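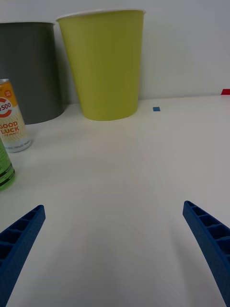
Der Datensatz Jumton-Cup enthält die Spielberichte eines Schulturniers im Siebener-Rugby, und wer ihn für eine saubere Statistik hält, sollte vor dem Laden weiterlesen. Zwölf Schulen, 45 Spiele, ein Berichtsbogen pro Spiel, ausgefüllt am Spielfeldrand von Leuten, die nebenbei Wechsel anzeigen mussten. Schon die Trikotfarben sind ein Problem. Ein Gelbgrün wie das des Pappbechers vor dem dunkelgrauen Behälter heißt auf dem einen Bogen „gelb“, auf dem nächsten „grün“ und auf einem dritten „oliv“, und jedes Mal ist dieselbe Mannschaft gemeint. Die Spalte trikot bleibt trotzdem drin, weil sie bei vertauschten Heim- und Gastangaben manchmal der einzige Anhaltspunkt ist. Zum Verknüpfen taugt sie nicht.

Inhalt

spiele.csv: eine Zeile pro Spiel
ereignisse.csv: Versuche, Erhöhungen, Straftritte, Karten, Wechsel
schulen.csv: Kürzel und Namen der Schulen
korrekturen.csv: alle Eingriffe, alter Wert und neuer Wert
boegen/: Abschriften der Berichtsbögen als Textdateien

Herkunft

Gespielt wurde im November auf den Plätzen in Warnness. Die Bögen hat die Turnierleitung eingesammelt, die Ereignisse wurden parallel in Helora eingetippt, einer App, mit der die meisten Betreuer an diesem Tag zum ersten Mal zu tun hatten. Das merkt man. Maximiliano Olivares hat beide Quellen zusammengeführt und pflegt den Datensatz.

Wo Bogen und App sich widersprechen, gilt in spiele.csv der Bogen. Ob das die bessere Wahl ist, lässt sich bezweifeln. Der Bogen trägt Unterschriften beider Betreuer, aber eine Unterschrift nach Abpfiff sagt wenig darüber, ob jemand die Punkte nachgerechnet hat. Bei vier Spielen ergibt die Summe der Ereignisse einen anderen Endstand als der Bogen. Bei einem davon wäre auch der Sieger ein anderer. Diese Spiele tragen in der Spalte strittig den Wert 1 und sollten aus jeder Auswertung heraus, die auf Ergebnissen beruht.

Felder in spiele.csv

spiel_id: laufende Nummer laut Spielplan. Der Spielplan wurde am Vormittag geändert, die Nummern wurden es nicht. Die Reihenfolge der Nummern ist also keine zeitliche Reihenfolge.

anpfiff: Uhrzeit laut Bogen. Auffällig viele Spiele begannen angeblich genau zur vollen oder halben Stunde.

heim, gast: Kürzel aus schulen.csv. Bei einem Turnier auf fremdem Platz ist „heim“ die Mannschaft, die zuerst auf dem Bogen steht. Wer daraus einen Heimvorteil berechnet, berechnet etwas anderes.

punkte_heim, punkte_gast: Endstand laut Bogen.

trikot: Freitext, siehe oben.

strittig: 0 oder 1.

bemerkung: Freitext, ungekürzt, Namen von Schülern entfernt. Enthält Beschwerden über den Schiedsrichter in unterschiedlicher Lautstärke.

Felder in ereignisse.csv

minute: Spielminute laut Helora. Die App zählt weiter, wenn niemand die Uhr anhält, und sie wurde selten angehalten. Werte jenseits der regulären Spielzeit sind deshalb normal und kein Hinweis auf Verlängerung.

typ: versuch, erhoehung, straftritt, gelb, rot, wechsel.

rueckennummer: bei Versuchen meist vorhanden, bei Wechseln oft leer. Mindestens zwei Mannschaften haben zwischen den Spielen Trikots getauscht. Eine Auswertung pro Spieler über mehrere Spiele hinweg ist damit vom Tisch, auch wenn die Spalte dazu einlädt.

Bekannte Fehler

– Die Erhöhungen sind unvollständig. In Helora liegt die Taste dafür direkt neben der für Wechsel, und mehrere Partien haben verdächtig viele Wechsel unmittelbar nach einem Versuch. Korrigiert wurde das nur dort, wo der Bogen eindeutig war.
– Gelbe Karten stehen teilweise nur im Bemerkungsfeld.
– Ein Bogen wurde doppelt abgegeben, mit zwei verschiedenen Endständen. Beide Abschriften liegen im Ordner, in der Tabelle steht die unterschriebene Fassung.
– Die Schulkürzel SEO und SEL meinen beide die Schule Seol. In der Tabelle steht einheitlich SEO, in den Abschriften nicht.
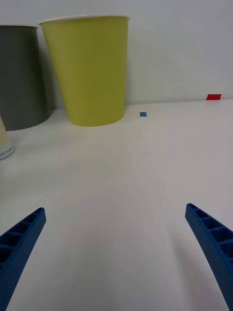
Was sich damit machen lässt

Wenig, aber ein bisschen schon. Die Daten eignen sich, um das Zusammenführen widersprüchlicher Quellen zu üben, und für einfache Fragen zur Punkteverteilung innerhalb dieses einen Turniers. Auch wer selbst einen Berichtsbogen entwirft, kann aus den Abschriften lernen, welche Felder freiwillig ausgefüllt werden und welche nie.

Abzuraten ist von Ranglisten der Schulen. Die Gruppen wurden nach Anreiseweg eingeteilt, die Altersspanne war groß, und sechs Mannschaften traten mit ausgeliehenen Spielern an. Es gab bereits eine Anfrage, ob man aus dem Cup die Leistungsstärke einzelner Jahrgänge ableiten könne. Ich wüsste nicht, wie. Prognosemodelle auf 45 Zeilen sind ebenfalls möglich, so wie vieles möglich ist, das man lieber lässt.

Datenschutz

Es sind keine Namen von Schülern enthalten. Rückennummer, Schule und Anpfiffzeit zusammen können für jemanden, der dabei war, trotzdem reichen, um eine Person zu erkennen. Das gilt vor allem für Karten. Die Behauptung „vollständig anonymisiert“ aus einer früheren Fassung dieser Datei wurde gestrichen.

Laden

Die CSV-Dateien sind in UTF-8 kodiert, Trennzeichen ist das Semikolon, leere Felder bleiben leer. Eine Null in punkte_gast ist eine echte Null. Das Bemerkungsfeld enthält Zeilenumbrüche innerhalb von Anführungszeichen, manche Tabellenprogramme zerlegen es beim Import.

Änderungen

Fassung 4: Spalte strittig ergänzt, doppelten Bogen aufgenommen.
Fassung 3: Kürzel für Seol vereinheitlicht.
Fassung 2: Minuten aus Helora übernommen, vorher geschätzt.
Fassung 1: zurückgezogen.

Korrekturen bitte mit spiel_id und Quelle an Maximiliano Olivares. Eine Erinnerung an den Spielverlauf wird als Hinweis in korrekturen.csv vermerkt, am Ergebnis ändert sie nichts.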